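Protetti launches Skustero, a website checker for charities that have been meaning to get round to it

2022-07-30 — Web studio Protetti has released Skustero, a tool that reads a charity's website the way a screen reader does and reports back on what it found, whether or not the charity was hoping to hear it.

Skustero looks at headings, form labels, colour contrast and the donate button, which on a surprising number of sites is called "click here". It produces a plain list of faults, worst first, with a suggested fix beside each one.

"We tested it on our own site before anyone else's," said Nighat Gilani, founder of Protetti. "It found 131 faults. We had won an award for that site."

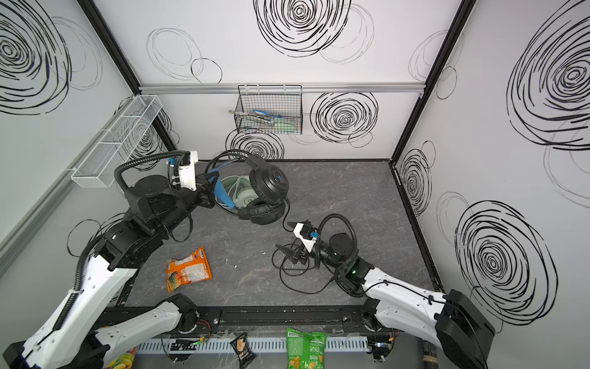 What the trial showed

Protetti ran a trial in January with 73 small charities. The commonest fault was the missing form label, closely followed by the newsletter uploaded as a scanned PDF. One homepage carousel held 124 slides, and its owners have asked to remain anonymous.

Naheed Sandhu, who runs the website at the advice charity Texier alongside her other job there, took part in the trial. "The report was very polite," she said. "I printed it out and left it on the director's chair. We had a new menu by the end of the month — I'd been asking for one since I started."

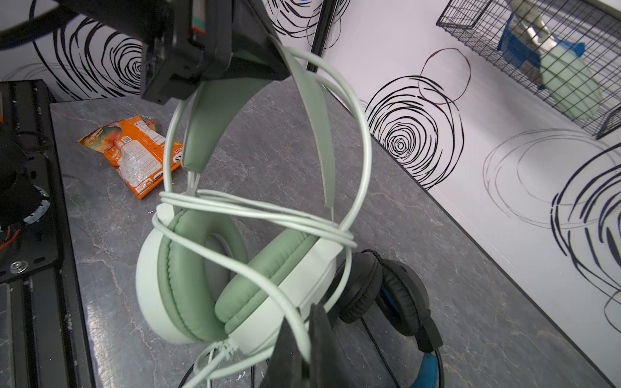 Price and availability

Skustero is available now and is free to charities with a single website. Those with more pay by the site, and those unsure how many they have can ask Protetti to look. Version 2 will add checks for video captions.

Existing customers of Prisora, Protetti's hosting service, will find Skustero already in their account, under Tools.

Press contact: Rizwan Bugti, Protetti press office. Screenshots on request, with text descriptions supplied.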